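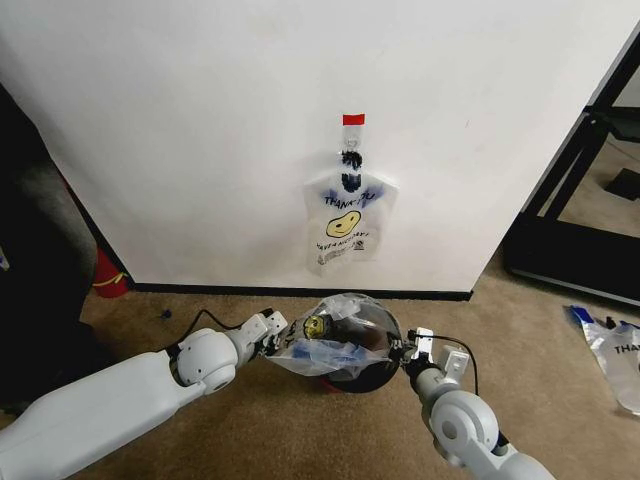
Plastic bag on a wall hook – yes or no?

stitix_home wrote:
I have been trying for most of this year to get my takeout bags under control, and I would love to hear how the rest of you do it. For years they lived in one big wad under the sink, bags inside bags inside bags, and every time I wanted one I got six. My new idea is to hang a bag on the wall with a little clear hook and use it as the home for all the others. The THANK YOU one with the yellow smiley face is up there now, with a strip of red tape at the top of the hook, and the bottom of it hangs a short way above the baseboard. I like it low because I can reach it from a kneeling position when I'm sorting things on the carpet. My sister-in-law thinks it looks like a dorm room. Is she right? And will tape hold once the bag is full?

kollarik305 wrote:
She's a little bit right, but I say keep it! It's cheerful. HAVE A NICE DAY is better advice than most of what people hang on their walls. On the tape, I'd be careful. I had one up with tape in the hallway of my old apartment and when I finally took it down a patch of paint the size of a playing card came off too. The landlord charged me 40 dollars for it and I am still sore.

Greltia wrote:
I'm going to be the grump, sorry. Those thin bags aren't meant to carry weight for months on end. The handles stretch, then one of them goes, and you have the whole pile on the floor. Buy a proper bag holder, the fabric tube kind with elastic at the bottom. Mine has been on the pantry door since we moved to Kershaw and I have never once thought about it.

stitix_home wrote:
But Greltia, what weight? It's plastic bags holding plastic bags! I would be surprised if a full one weighed as much as an apple.

Greltia wrote:
Fair enough on the weight. It's the tugging I worry about. You reach in, grab one, the rest come along, and you're yanking on that hook every single time.

mornings3154 wrote:
Folding solves the tugging. Lay the bag flat, smooth the air out toward the handles, fold it lengthwise twice, then roll it up from the bottom and tuck the handles around. I do mine on Wednesday night with the TV on. My grandmother did triangles, and hers were so neat you could have mailed them, but I never had the patience.

kollarik305 wrote:
I tried the triangles. I lasted one evening. Now I just stuff.

stitix_home wrote:
I tried the rolling last night and it's very soothing, thank you. I'm leaving the smiley bag where it is for now and I'll pick up a better hook before I fill it. Greltia, if it comes down you may say you told me so.

Greltia wrote:
I'll be gracious about it. Wipe the wall with rubbing alcohol and let it dry before you stick the new hook up.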